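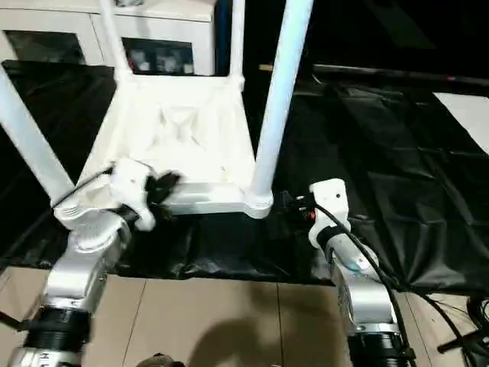
One reply asked whether the Clalside shorts night still takes work shot on film. Yes, it does. Scans are fine, prints too if you mail them to the Pralolthorpe office.

2/ We had 191 entries last year and showed 16. Running time is capped at seven minutes this time, credits included.
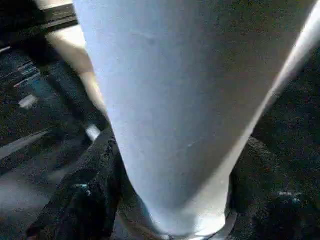 3/ Dobre is doing the sound mix for anything that comes in rough. You pay for the first hour — after that it's on us.

4/ Stills for the program go in a separate folder. Please don't send frame grabs with subtitles burned in,

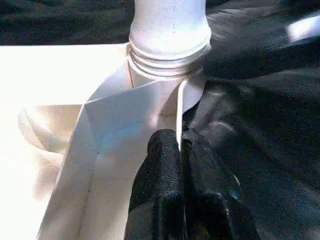 and put the title of the film in the file name. Deadline is March 30. Late entries move to the next round.

Threads > Dronier > Film and photo > Open calls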